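Who Teaches the Robot?

The robot at Prorkside is called Kuvia, and on its first morning it knows nothing. It can't pick up a test tube. It can't even be bored, which is lucky, given how the rest of its day goes.

Before Kuvia can do the job, people have to show it how. They hold grippers in their own hands - the same pinching kind a robot has - and move tubes from one rack to another. Then they do it again. A good teacher might do it 275 times, with a snack somewhere in the middle. 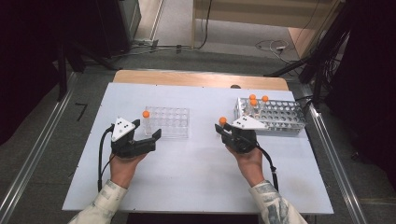

Each gripper wears a little plate with dots on it. Cameras watch the dots, and a computer works out where the gripper is and which way it's tilted. If a plate gets bumped, the computer believes something silly, and so will Kuvia.

So every 20 turns, everything stops for a checkup. Are both plates on tight? Are the fingers clean? Do they close all the way? Is a cable about to be stepped on? (Usually, yes.)

The checkup takes six minutes. Skipping it saves six minutes and can cost you two days, plus a robot that puts tubes down very neatly next to the rack.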